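Long live the patched table

I have finally admitted that I love our old work table more than any piece of furniture I've paid proper money for.
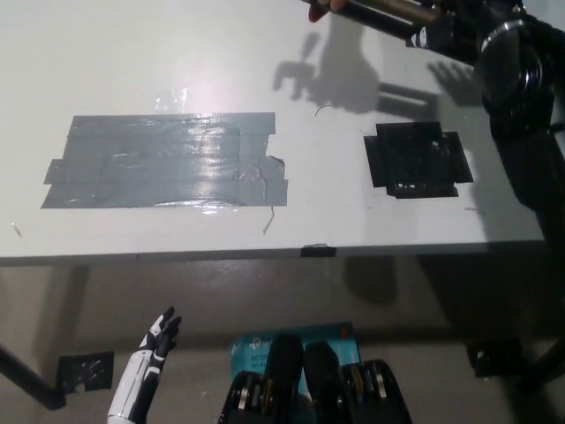
It came to us from Ovbridge when they cleared out their storeroom, and Marthinus Zwane and I carried it up two flights of stairs with a lot of swearing (mostly mine). Back then the top was spotless. I remember thinking I'd keep it that way, and I even bought a felt mat! The mat lasted 4 weeks before someone put a hot glue gun down on it.

The big grey patch is duct tape, laid in overlapping strips, and it's my handiwork, which is why the ends don't line up. I was in a hurry and I was tearing it with my teeth. The neater one is the black square next to it. Marthinus did that one and he's still a bit smug about it, even though his has tabs sticking out as well. There's a little strip of black over the front lip too, and I'm very fond of that bit for some reason.

I know you're supposed to fix a tabletop properly. Ingeborg Gasser keeps telling me to sand the whole thing back and paint it, and she once priced a new top for me at 400 dollars, delivered. Four hundred! I've spent less on bicycles. A roll of tape from Plandlow costs me 5 dollars and does the job in ten minutes, and I get to choose the colour.

If you're going to try it yourself, wipe the surface down with metho first and let it dry. Lay your strips from the back towards you, overlap them a good finger's width, and rub each one flat with the back of a spoon before starting the next. Mine is all wrinkles because I skipped the spoon. One flap near the right end has started to lift as well, and I keep meaning to stick it down.

The other thing I keep meaning to do is sweep up. There are always bits on that table - a scrap of dark fibre, a pale speck of who knows what - and the glossy white shows up every one of them when the lights are on. I've started giving it a 60 second wipe at the end of the day and it makes the mornings so much nicer.

Next up is the wobbly stool, and I've already got my eye on some green tape.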